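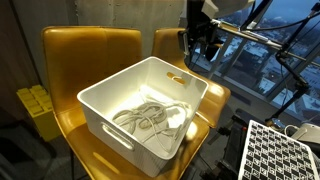
Werkstattbuch Kikel, Februar, abends kurz nach sieben

Heute endlich wieder am Färbebad gesessen, und weil ich beim letzten Mal so schludrig mitgeschrieben habe, jetzt alles der Reihe nach. Es geht immer noch um das Krappgelb für die Decken von Grirneo, also um die Mischung aus Reseda und einem Hauch Krapp, die uns im Herbst so schön gelungen ist und seither nie wieder.

Wolle: 692 g, trocken gewogen, zwei Partien von Skotisness. Die zweite fühlt sich deutlich fettiger an, die habe ich lieber zweimal gewaschen. Alaun 20 Prozent vom Wollgewicht, dazu etwas Weinstein nach Gefühl (ja, ich weiß, das nächste Mal wiege ich ihn). Reseda rund 900 g, alles aus dem alten Sack, der neue riecht mir noch zu grün.

Die Beize stand über Nacht und war am Morgen lauwarm. Beim Erhitzen bin ich diesmal brav geblieben und habe wirklich jedes Mal aufs Thermometer geschaut.

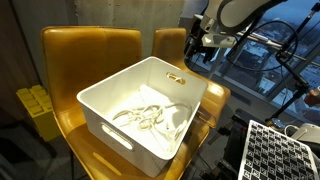

Ergebnis und Grübeleien

Partie eins ist ein warmes, sattes Gelb geworden, fast Senf, da ist mir richtig das Herz aufgegangen! Partie zwei bleibt stumpfer und hat an den Abbindungen helle Stellen - die Fäden waren wohl zu stramm. Bitte beim nächsten Mal lockere Achter binden, auch wenn es eilt.

Das Wasser habe ich auch im Verdacht. Im Herbst haben wir noch aus der Tonne geschöpft, jetzt kommt es aus der Leitung, und hart ist es bei uns ja wirklich.

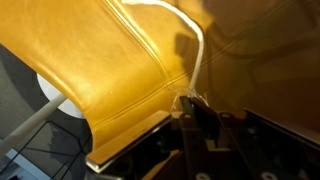
Also morgen eine kleine Probe mit Regenwasser, 20 g reichen dafür, und eine zweite mit einer Prise Kreide, damit wir den Unterschied im Tageslicht nebeneinander haben. Das Rezeptblatt von Sarpong liegt im oberen Fach, bitte nicht wieder neben den Topf legen. Der Restsud steht zugedeckt am Fenster und darf noch nicht weg.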